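Packing bathroom bits for a move

Posted by Gemma Bloxham, 7/13/22

Bathroom things are awkward to pack. They are small, they leak, and you want half of them again on the first night. I do mine in one sitting on the bedroom floor, and it takes me 45 minutes.

What you need

A small, sturdy cardboard box
Freezer bags
Cling film
Parcel tape and a marker pen
An old hand towel

Before you start

Empty the cabinet and the shelf over the bath. Throw out anything dried up or past its date. Old medicines go back to the chemist, not in the bin. Put toothbrushes and one bar of soap to one side in a wash bag, as that travels with you.

Tape the bottom of the box twice, once along the join and once across it. A box that has held shopping or a delivery is fine if the corners are still firm.

Packing the box

1. Unscrew each bottle, lay a square of cling film over the neck and screw the cap back on. Pump bottles need the pump locked down, or taken out and bagged.

2. Stand the bottles in first, along the back. Keep them upright. If one falls over when you nudge the box, wedge the towel beside it.

3. Squeeze the air out of tubes and close them tightly. Check that flip caps have clicked. Creams over 50 ml get a freezer bag each; the little ones can share.
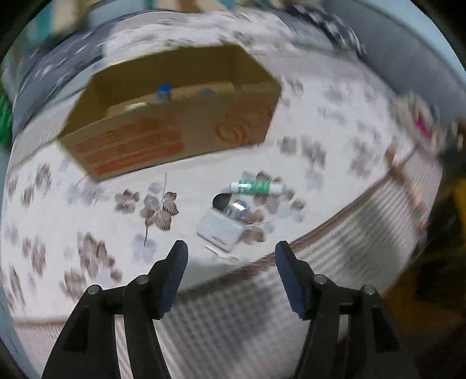

4. Keep creams in their cartons if you still have them. The leaflet stays with the tube and the carton gives it a bit of protection. Tuck in any loose flaps — they catch on everything else as you pack.

5. Fill the gaps with flat things such as plasters and packets of wipes.

6. Shake the box gently. If it rattles, add a flannel or some socks.

Tape the top, then write BATHROOM and THIS WAY UP on two sides. Load it last so it comes off the van first. Sibel Güler wrote in to say she puts the loo roll in the same box, and I will be doing that in September when we move again.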